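The Brown Towel Years
What a stack of old terrycloth, a plastic tub and a toy tart taught one family about keeping a kitchen table 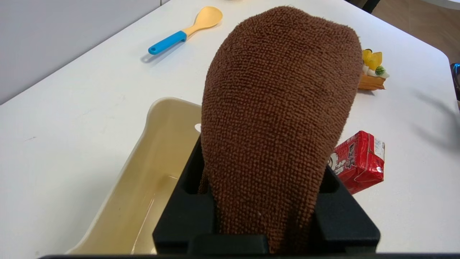 A towel for every mess

Hằng Hoàng keeps her towels in the bottom drawer, the deep one most people give to pots. They are all brown. She bought the first of them the spring her older daughter learned to pour, when the white ones she had been given as a wedding present were going gray faster than she could bleach them, and she has never gone back. Chocolate brown, nubby, thick enough that you have to push the drawer shut with your knee.

"My mother would have hated them," she told me, pulling one out and handing it over so I could feel the weight of it. "She thought a towel should show you the dirt. I think a towel should keep a few things to itself."

I had driven out to Kamside in March to write about play kitchens, or so I believed. My editor had seen the little wooden stoves coming back into the catalogs and wanted to know who was buying them. But Hằng doesn't own a play kitchen and never has. What she has is a white table, a cream-colored plastic tub with rounded corners, a few plastic spoons in colors you could spot from across a parking lot, and a shoebox of toy food that gets added to at birthdays. For 8 years that has been enough for her own two girls, and lately for a good part of the street as well.

The tub comes out after lunch

It is a plain sort of tub, the kind that might hold cutlery in a school cafeteria, and I won't pretend I would have looked at it twice in a store. Hằng found it at Sarkumitz, the housewares place out past the feed store, on a shelf of odd lids. She likes it for its low sides. A small child can get both arms in up to the elbow, and when it tips (it will tip, she says, you may as well plan your afternoon on it) there is never so much in there that you need more than a single towel.

She puts in a shallow layer of water and not a drop more. "People fill it like a bath," she said. "Then they wonder why they only do it once!"

After that the spoons go down beside it, and one towel, and whatever the children choose from the shoebox. Her favorite spoon has a yellow bowl and a bright blue handle with a little hole in the end for hanging. It has never once been hung up. It lives on the table, in the bath, under the couch, and for most of one winter in the glove compartment of the car.

Cake, mostly

I asked what they cook. Cake, mostly. There is a pastry in the box that everybody wants, a golden-brown thing with yellow fruit on it, dabs of white and a bit of green for garnish, and there has been a long disagreement in the house over what it is. Hằng calls it a tart. Her younger girl says it is a slice of cake and will not be moved. A neighbor, Nhi Đặng, who bakes for the coffee counter at Merrick and therefore feels she should have the final word, told me it is neither, that no pastry cook alive would put that much cream next to that much fruit, and then admitted she had tried it on a real one the following weekend and sold the lot.

Nhi brings her son over twice a week. She had bought him one of the big play kitchens, with a sink and knobs that click, and it takes up a corner of her living room in a very handsome way while he goes next door to stir water with a spoon. She told me this without much bitterness. She uses the top of it for mail.

There is plenty of stirring. There is pouring, and ladling, and a soup that was described to me at great length by a four-year-old and which contains, as far as I could follow, lemons, a bus and pepper. And there is a surprising amount of wiping up, which the children seem to count as part of the cooking. They scrunch the towel into a ball and push it across the table with both hands like a snowplow.

How to fold a thing you are going to crumple

Hằng has opinions on this. She washes the towels on warm, by themselves, with no softener, which she says leaves them slippery and no good for water. She shakes each one out hard before it goes on the line so that the loops stand up again. She used to fold in thirds, the way they do in magazines, this one included, and stopped when she noticed that every towel was balled up within a minute of leaving the drawer. Now she folds in half and in half again and calls it done.

Her aunt, Nhàn Hầu, who was visiting while I was there and who did not put down her tea for any of this, thinks even that is too much. Nhàn raised five children with a bucket of rags by the back door. She also, I noticed, took two of the brown towels home with her in her overnight bag.

When a towel gets thin it moves down in the world, first to the car, then to the dog, then to the shed, where there are some so old that the brown has gone the color of weak coffee. Hằng showed me those too. She picked one up off the mower, gave it a sniff, thought it over, and put it back.

What to look for

If you would like to set up a table of your own, choose a tub with low sides and rounded corners, and a towel with a thick, looped pile. Let the spoons be bright. Keep the water shallow, stay within arm's reach the whole time, and empty the tub as soon as the cooks wander off. Toy food with a flat bottom stands up better on a slick table, and anything with a hole in it will need to be squeezed out over the sink before it goes back in the shoebox.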